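Trerkier evaluation notes and sample data

README for the shared folder. Read it before you quote any number from it.

What was bought

Trerkier is sold by Ultoditz as a "ready to work" kit for small food counters: an arm, a parallel gripper, a small camera at the wrist, a tablet app, and a subscription to something they call skill packs. We took the kit on a paid trial at our Ventura test kitchen, starting in February. The skill pack under review is Covered Food, version 2, which is meant to handle domes, lids and cloches on a counter.

The sales sheet says the pack works "out of the box with everyday serveware." It doesn't say whose everyday. We asked for the list of covers it had been tested with and got the sales sheet again, this time as a PDF.

What is in the folder

episodes/ holds 400 recorded attempts, wrist camera only.
labels/ holds one text file per attempt with the outcome and a short note.
vendor/ holds the material Ultoditz sent us, unedited.
scripts/ holds the two scripts used for the tables. They are ugly and they run.
sample/ holds one still, also placed at the bottom of this file.

There is no overhead view. The kit ships with one camera and the app will not record from a second one unless you pay for the Wirnance add-on. We did not pay for it. If you want to know what the elbow was doing at any given moment, this data can't tell you.

The 94 percent claim

Ultoditz advertises a 94 percent success rate on covered food. We wrote to ask what counts as a success. The reply said that an attempt is successful when "the cover is engaged." By that measure a fingertip resting against a lid is a win.

Our labels are stricter. An attempt is marked "done" only if the cover came off, was set down on the counter without tipping, and the food underneath stayed where it was. Anything else is "partial" or "failed," with a note. Count it either way you like, but say which way you counted. The two figures should not appear in the same table, and vendor/ already contains one table where they do.

Where it seems weak

Clear plastic. The pack treats depth as something it knows, and with a see-through cover it often looks to be aiming for the food and meeting the plastic first. Opaque lids gave far less trouble. Overhead light makes it worse, and most counters have overhead light. The manual suggests "adjusting ambient conditions," which for a shop means turning off the lights over the thing it is trying to sell.

Wide covers. The gripper is a two-finger design and has to find an edge or a knob. A broad smooth dome offers very little of either from most approach angles. Ultoditz sells a suction tip separately. It was not part of the trial and we have no opinion on it beyond the price.

Retries. After a miss the arm backs off and tries nearly the same path again. Version 2 was supposed to fix this. The release notes list it under "improved."

What worked

Setup took one afternoon, and the calibration routine is clear and quick. The emergency stop did what it should each time we tested it. The fingers held up, with no visible wear on the tips at the end of the trial. Support answers email, usually the same day, though it tends to answer a slightly different question from the one you sent.

Known problems with the data

Some 80 attempts have a late start because the app begins recording only after the arm has already moved. They are flagged "late" in the label file. Leave them out if you care about approach paths.

White balance drifts between sessions. We did not correct it.

Labels were written by one person from the recordings. There was no second pass. Borderline cases between "partial" and "failed" could reasonably go the other way.

The food is whatever the kitchen had that day, so do not read anything into the mix. It is not a fair sample of what any shop serves.

Size and reuse

The vendor says 1,000 attempts are needed before the pack "adapts to your site." We stopped well short of that, and any review of this data should say so. It should also ask why a pack sold as working out of the box needs that many tries, and who is supposed to stand at the counter while it gets them.

Internal use is fine. Ask before passing vendor/ along, as the trial agreement covers those files. The rest can be shared with this README attached. Please don't trim the README.

Open item: we have asked Ultoditz for the raw logs behind the 94 percent figure. The request has been "with the team" since the second week of the trial. If the logs turn up they will go in vendor/ with a note on the date received, and the section on the claim will be rewritten to match whatever they show.

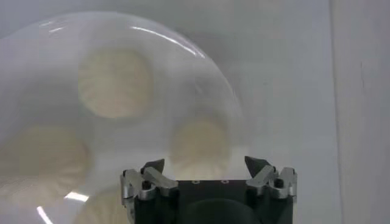
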